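Kimie Oshima decided to run for the Bornach town council in July, after the last bus to Plositz was taken out of the timetable. She had never been a candidate before. For 7 years she kept the accounts of a small printing firm, and she says this work taught her to read a budget slowly.

"I went to one meeting only to listen," she told me. "They spoke of the bus for four minutes. Then they spoke of the new sign for the town hall, and this took almost one hour."

I asked what she wants to change first. She answered without waiting — the evening bus must come back, at least until 10 p.m. She collected 544 signatures for it, most of them on Vumwood Street, where many people work late shifts.

"A person who finishes at nine should be able to go home," she said. "I do not find this a big demand." 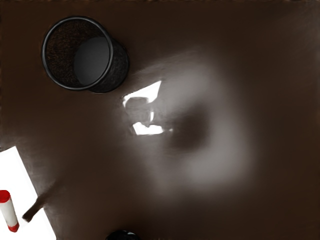 According to Genji Kawaguchi, the bus is a good cause but a weak program, and a council member must also vote on water pipes, school roofs and taxes. Oshima had heard this criticism already, and she did not seem offended by it.

"He is right that I must learn," she said. "I have read the pipe report two times now. I still have questions, and I will ask them in public."

Her campaign is small. She has spent $460 until now, mostly for leaflets, and she accepts no gift above $100. In the evenings she goes from door to door, and she writes down each complaint in a notebook, also those which the council cannot solve.

If she loses, will she try again? She thought for a moment.

"First I would bring the signatures to the new council," she said. "They stay valid also without me."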